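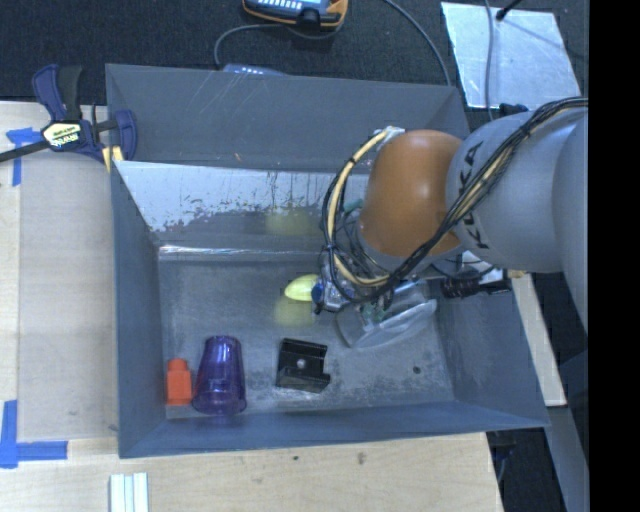 Gray bin on a wooden tabletop.

How to sort a junk drawer without buying organizers

I don't trust any method that starts with a shopping trip. Skip the divider sets for now.

1. Tip the whole drawer into one big open bin. Picking through it in place never worked for me.
2. Set a timer for 25 minutes. Longer sessions turn into reading old manuals.
3. Pull out trash first: dead pens, dried glue, keys to locks you no longer own.
4. Group what's left by where you use it. Sorting by type looks nice, but I doubt it lasts past October.
5. Put back only what you've used this year — "might need it" doesn't count.

Leave the rest in the bin for two weeks before you donate it.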